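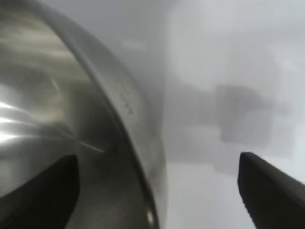 Ticket 307, Webportal des Kunstarchivs Gesisari. Gemeldet von Deming Yuan: Beim Hochladen von Werkfotos für die Ausstellung Alarcón bricht der Server mit Fehler 500 ab. Texte und kleine Bilder gehen durch. Die Nahaufnahme der Edelstahlschüssel zeigt weiche Grauverläufe auf dem Metall. Abbruch auch im zweiten Browser.

Log geprüft: Das Skript für die Vorschaubilder läuft in die Speichergrenze. Seit dem Update im Januar erzeugt es 6 Größen pro Bild statt 2. Limit erhöht, Dienst neu gestartet. 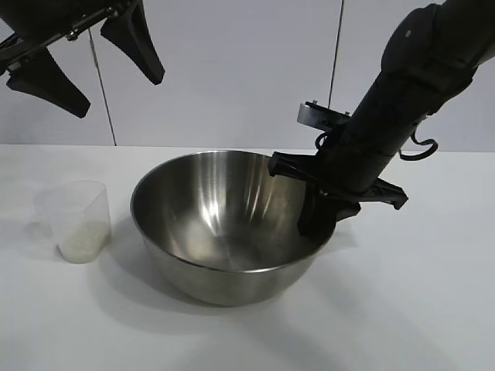
Upload danach ohne Fehler, Vorschau im Katalog Tandville vorhanden. Beim zweiten Bild fehlte zuerst das Schlagwort. Eingetragen ist jetzt »Schüssel, Edelstahl«, der Messbecher links daneben bekommt ein eigenes. Offen: Export zu Kinel, dort fehlen die Bildunterschriften. Ticket bleibt bis zur Rückmeldung auf »wartend«.

Zuletzt aktualisiert: 15. März 2025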